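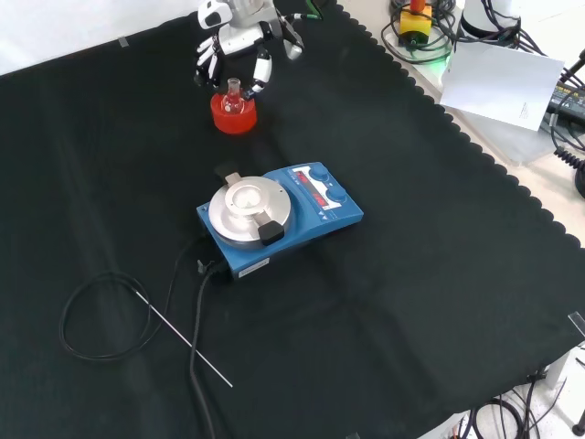 Round-bottom flask in its red holder, with the blue stirrer hotplate on the black cloth.

Report on the open day at the Cluvitz theological study house, November

The house at Cluvitz opens its reading rooms and teaching rooms once a year. I travelled from Plosville by the early train and was at the door by 11. The programme had two lectures, a tour of the library and a discussion period on the meaning of "helper" in Genesis 2.

Ilir Trajkovski gave the first lecture. His subject was the Hebrew phrase ezer kenegdo, which the Authorised Version renders "an help meet for him". He noted that ezer is used elsewhere in the Hebrew Bible of God as the help of Israel, and argued that the word carries no lower rank in itself. He was more careful with kenegdo, which he translated "corresponding to him" - he allowed that "opposite him" is also possible. I would have liked more on the Septuagint, which he passed over in two sentences.

The library tour followed. The collection is strongest in commentaries on the Pentateuch, with 600 volumes on Genesis alone. These are shelved by author, so that a reader following one passage has to cross the room repeatedly. The oldest item shown to us was a parchment leaf from a sermon on the creation, dated by its colophon to 1218. The script is small and the abbreviations are heavy. A typed transcription by Đorđević lay beside it, with the doubtful readings underlined.

Lunch was soup and bread in the lower hall.

Gorazd Georgiev took the afternoon lecture, on headship in 1 Corinthians 11. He set out the two usual readings of kephale, "authority" and "source", and considered the evidence for "source" weaker than its supporters claim. Verses 11 and 12, where man and woman are each said to depend on the other, were given less time than verse 3. Several questions from the floor returned to this, and his answers were brief.

The discussion was limited to 20 places and mine was the last but one. We used the Ereo study edition, whose notes on Genesis 2:18 are adequate but do not cite their sources. The lecture texts are to be printed by the house and can be ordered by post.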